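Home | Projects | Meetings | Documents | Contact | Log in

Gripper comparison group - minutes of the October meeting

Start 9:30, end 11:15. Chair: Merle Faulkner. Present: the simulation team, two persons from the Bolside lab, one person from purchasing. The person for cameras was excused and sent her notes by mail.

1. Minutes of the last meeting

Accepted with one correction. In item 4 the name of the controller must be Serra, not Ivska. Ivska is the older controller, and we keep it only for the comparison.

2. State of the comparison

The group has now finished 425 simulated runs with the two controllers. All runs use the same arm model and the same two-finger gripper. The runs are divided over 12 kitchen layouts, which were made with the Flurnum scene tool.

Merle showed the table with the results. In 47 runs the object was lost after the fingers had closed. Most of these were with round objects and with the Ivska controller. The flat objects make less trouble than we expected in spring, but the approach to them is slow with both controllers.

It was asked if the 47 runs include the ones where the arm stopped because of a joint limit. They do not. The joint limit cases are in a separate column, and this column needs a better title. Merle will change it.

3. Finger surface and friction

The Bolside lab has measured the friction of the rubber pads they use on the real gripper. The value is lower than the one we have in the simulation. There was a long discussion if we should repeat all runs with the new value. It was decided to repeat only the layouts with round objects first, and to look at the difference before we spend more computer time.

Bolside also asked for softer contact between finger and object. The simulation team answered that this is possible, but then the time step must be smaller and each run takes longer. The wish is noted. No decision.

4. Cameras

From the mailed notes: the wrist camera loses sight of the object when the fingers come near, so the position in the last part of the approach is only an estimate. The fixed camera sees more of the counter, but the gripper itself can hide small objects behind it. She proposes to use both pictures together and to give the wrist camera less weight near the end of the movement.

The group agrees. The change will be made first for Serra. If it is easy, also for Ivska.

5. Review of the crowded counter layout

We looked together at one view of this layout, with the ball at the gripper and the mug and the pan-like object close to it. The distance between the mug and the side of the gripper was discussed the most. Bolside thinks that a real arm should have more free space there - their own gripper carries a cable on the outside, which our model does not have.

The dark shadows on the marble were also mentioned. The object detector was trained mostly with soft light, and it is not clear how it reacts to shadows of this size. The simulation team will make a second version of the layout with softer light and keep everything else the same.
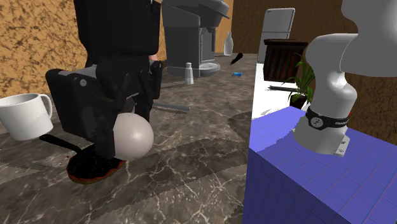

6. Actions

- Merle Faulkner: new title for the joint limit column, and send the table to all.
- Simulation team: repeat the layouts with round objects using the friction value from Bolside.
- Simulation team: second version of the crowded counter layout with softer light.
- Bolside: send the size of the cable and a drawing of where it is fixed on the gripper.
- Purchasing: ask for a price for a second set of rubber pads. The offer should include the delivery time.

7. Other points

The shared folder is almost full. Please delete old video files from your own tests, but do not touch the log files.

The next meeting is in the same room, again at 9:30. Bolside will join by video and asks that the table is sent to them before.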